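3.2 A estante como memória da oficina

Quando começamos as visitas, em julho, a nossa atenção ia quase toda para as bancadas, que é onde se fala, se discute e se perde tempo com gosto. Só mais tarde percebemos que as pessoas, ao explicarem o seu trabalho, acabavam sempre por se virar para as estantes. Na oficina da Tuson isto era muito claro: perguntávamos por um projeto e a resposta vinha com o braço esticado na direção de uma prateleira.

O inventário dos quatro espaços (Tuson, Hutoven, Seo e Brevex) reuniu 3.088 objetos guardados, dos quais 200 não tinham lugar fixo segundo quem lá trabalha. São estes últimos, confessamos com algum carinho, os que mais nos interessaram – a garrafa que fica onde calha, o copo que alguém pousou e que os outros contornam durante semanas sem lhe tocar. Em nenhum dos espaços encontrámos uma regra escrita sobre arrumação, e no entanto os utilizadores concordavam bastante entre si sobre o que devia ficar em cima e o que devia ficar em baixo.

A Figura 4 mostra um caso que nos parece representativo. As caixas do mesmo tipo tendem a ficar juntas, em fila, enquanto os objetos de uso pessoal ocupam os intervalos. Os recipientes transparentes com tampa merecem uma nota à parte, pois deixam adivinhar o conteúdo e dispensam a etiqueta, coisa que vários participantes nos referiram como uma pequena vantagem do dia a dia. 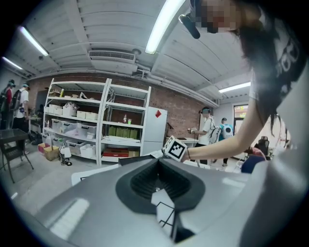 Figura 4. Estante metálica branca junto à parede de tijolo, com caixas, sacos e recipientes de plástico transparente; em primeiro plano, uma participante segura um cubo com marcador.

Voltaremos a este ponto na secção 4, ao comparar as prateleiras altas com as baixas – uma distinção que, à partida, julgávamos bem menos importante do que veio a revelar-se.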